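We use cookies to remember your language and which pages you have read. Accept all | Settings

Support > Flalex water softeners > Set-up guide > Section 4

4. First fill, hardness setting and first regeneration
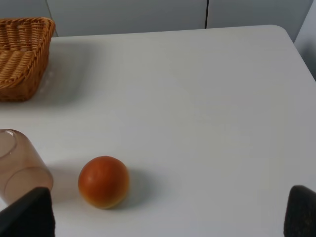
Is it normal for the water to taste of nothing for the first day? Drernach, where we are, has water you could plaster a wall with, and after fitting the Flalex we both thought something had gone wrong with the tea. A reader's comment on the last edition of this guide, and the answer is yes. You have been drinking a small amount of chalk for years and have grown fond of it. Give it a week. If you can't bear to part with it, leave the kitchen cold tap on the unsoftened branch, as described in Section 3, which you should have done anyway.

This section assumes the softener is plumbed in, level, and not dripping. If it is dripping, go back to Section 3. It won't improve by being switched on.

4.1 Before you start

You will need:

- one bag of tablet salt (not granular, not table, not the stuff for the path)
- the hardness test strips from the document pouch
- a jug
- a torch
- the bypass key, which is taped inside the lid of the salt cabinet and which everybody loses

Check that the bypass valve is still set to BYPASS. The handle should lie across the pipe. Check that the drain hose is pushed fully on to the spigot and that the far end is fixed down. A loose drain hose behaves like a snake during backwash, and it will find the one thing in the cupboard you didn't want wet.

NOTE: If your unit came with the Aubert valve head, the buttons are on the left and SET is called MENU. Everything else is the same. We didn't choose the name.

4.2 Filling the resin tank

1. Open the nearest cold tap downstream of the softener. A bath tap is best, as it has no filter to clog.

2. Turn the bypass handle a quarter of the way towards SERVICE. Stop there. You will hear air, then a gurgle, then air again.

3. Wait until the water at the tap runs without spitting. It may be slightly brown or yellow. These are fine bits of resin and manufacturing dust, and they will clear.

4. Turn the handle the rest of the way, slowly.

5. Let the tap run until the water is clear, then close it.

6. Look at every joint with the torch. Then look again after a cup of tea, made with water you drew off earlier.

CAUTION: Do not open the bypass in one go. The rush of water lifts the resin bed and packs it against the top basket, and you will spend the afternoon with Section 9.

4.3 Filling the salt cabinet

1. Lift off the lid and remove the cardboard ring. Please do remove it. It dissolves into a sort of porridge and our engineers are tired of it.

2. Pour in water from the jug until it just covers the platform at the bottom. You only do this once. After the first regeneration the valve tops up its own water.

3. Add salt to the line marked MAX on the brine well. Keep the cap on the well while you pour. Tablets that fall down it are very hard to get out and very easy to blame on somebody else.

4. Replace the lid.

The salt should always stand higher than the water. When you can see water above the salt, buy salt.

4.4 Measuring your hardness

Your water company will give you a figure for your area, which is an average of several places that aren't your house. Use a strip.

1. Draw a fresh jug of unsoftened water from the outside tap or the kitchen cold tap.

2. Dip one strip for as long as the packet says. Shake it once.

3. Compare it with the chart in daylight. Under a warm kitchen bulb everything looks very hard indeed.

4. Write the number on the label inside the cabinet lid. You will want it again in two years, when you have forgotten all of this.

If the strip falls between two colours, use the higher one. Setting the hardness too high wastes a little salt. Setting it too low gives you hard water for the last day or so of each cycle, and you will ring us to say the softener is moody.

4.5 Setting the valve

1. Plug in the transformer. The display shows a row of dashes, then the time, which will be wrong.

2. Hold SET until the hour flashes. Use the arrows to put it right and press SET again. Do the same for the minutes.

3. The display now shows H and a number. Change it to your hardness figure. Press SET.

4. The display shows the litres of soft water you can expect between regenerations. At the factory setting this is 3,464 on the standard tank and 1,849 on the compact one. It will move when you change H. Harder water, fewer litres.

5. The display shows R and a time. This is when the unit regenerates, and it is set to 2.00 am. Leave it there unless you sleep beside the cupboard or work nights.

6. Leave the buttons alone until the clock comes back. The settings are saved only then. Pulling the plug early to tidy the cable is a popular way of doing this section twice.

NOTE: The clock does not change itself in spring or autumn. An hour either way does no harm, and plenty of our customers have been regenerating at the wrong time for years in perfect happiness.

4.6 The first regeneration

Start this one by hand. Leave the salt to stand in its water for four hours first, so there is some brine to draw.

1. Hold the REGEN button until the motor starts. It makes a grinding noise. This is the good grinding noise. The bad one is described in Section 9.

2. Go and look at the drain. Water should be running from the hose within a minute or so.

3. During the second stage the flow drops to a trickle and seems to have stopped. Leave it. The unit is drawing brine and is in no hurry.

4. When the display returns to the clock, open a softened cold tap for 15 minutes to rinse the pipework.

5. Test the softened water with a fresh strip. It should read zero, or near enough that you have to squint.

CAUTION: Do not use softened water while the unit is regenerating. The valve lets hard water through to the house so that you aren't left without, and some of it will end up in the hot cylinder, where it will sit looking at you.

If the strip still shows hard, check that the bypass handle is fully over to SERVICE before you do anything else. If it is, and you are sure, repeat steps 1 to 5.

4.7 If you have the Gurnia pre-filter

Change the cartridge after the first month, then every 1,000 hours of flow or when the clear bowl stops being clear. Turn the bypass off and press the red button before unscrewing the bowl. People who skip the red button tend to do so only once.

Continue to Section 5, Looking after the salt.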